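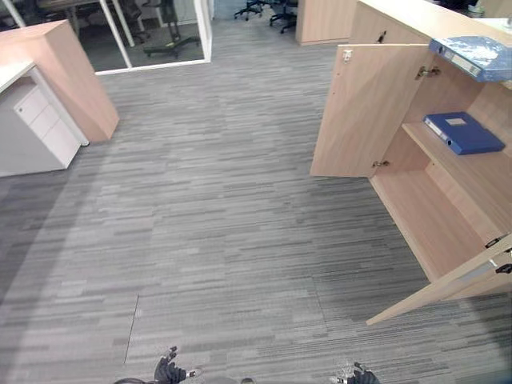 Pre-Session Walkthrough, Cabinet and Binder Tasks
Ilemham office floor, Kenelum data collection
August 2025

Please go through this before the first recording of the day and again after lunch, even if you were the one who did it in the morning and you're quite sure everything is as you left it. I know it feels like a lot of paper for opening a cabinet and putting a binder away, but a bad setup costs us a whole batch of examples, and I'd much prefer you spend the time here.

FLOOR AND FURNITURE

1. Aisle clear between the desks and the cabinet: OK
Chairs go all the way back. If you borrow one for the break, bless you, just return it.

2. Carpet tiles flat, no lifted seams: OK
Walk it in your socks if you have to. You feel a lifted corner much sooner than you see it.

3. Cabinet steady, hinges tight, doors swing freely by hand: OK, WITH COMMENT
The upper hinge screws had worked a little loose again. I gave them a quarter turn each. Please don't force them, the wood is softer than it looks.

4. Binders closed, labels on, nothing sticking out of the rings: OK
We start binders in different positions on purpose — flat, standing, at an angle — so please follow the variation sheet and don't tidy them into the same spot every time. The policy we trained on the Trellitmont set learned one shelf position beautifully and very little else.

HANDS AND ARMS

5. Fingertips secure, none twisted or torn: OK
Hold each one gently and wiggle. A worn tip goes in the Mathur tray with a note saying which finger it came from.

6. Joints move through the warm-up without scraping: OK

7. Fingers clear of the cabinet top and the compartment walls before power-up: NEEDS ATTENTION
On the last round, the operator started with a hand already inside the compartment. I would like us to begin from the rest pose every time, and reach in only once recording has started. It is safer, and the learner also gets to see the approach, which is half of what we're trying to teach it.
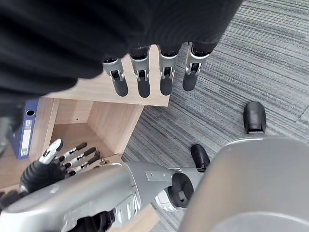
Selamawit Gebremichael would add that the reach into a compartment should be slow enough for the operator to stop halfway, and that a demonstration with a pause in it is still a perfectly good one. She has asked that we stop throwing those out, and I've changed the review sheet to match. Mark them "hesitation" and keep them.

8. Emergency stop tested by the person who will be holding it: OK
Not by the person before you, please, however nicely they offer.

CABLES AND PEOPLE

9. Cables out of the arm's path and away from walking feet: NEEDS ATTENTION
Loops on the carpet are our most common comment on this list, and I've written it so often that I could do it in my sleep. Lay the slack along the desk side and leave enough of it for the full door swing.

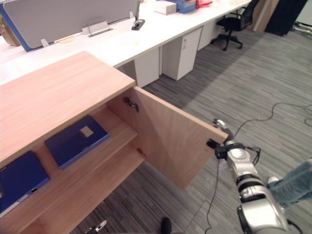

10. Spotter in place, closed shoes, nothing dangling from the neck or wrists: OK
Spotters stand where they can reach the door without crossing the arm. If you need to step in, say "hold" and wait for the operator to say it back.

11. Door force limit set before any push or pull: OK
A door that sticks should end the take. Stop, log it, and try the door by hand.

12. Failed takes labeled and kept: OK
Episode 431 is a nice one to look at if you're new. The grip slips, the operator backs off calmly and tries again, and we've found recoveries like that very useful in training.

FOLLOW-UP

Items 7 and 9 to be checked again before the next batch. Hinge screws go on the weekly list through September. Breaks every 30 minutes for operators — and that includes those of you who say you aren't tired.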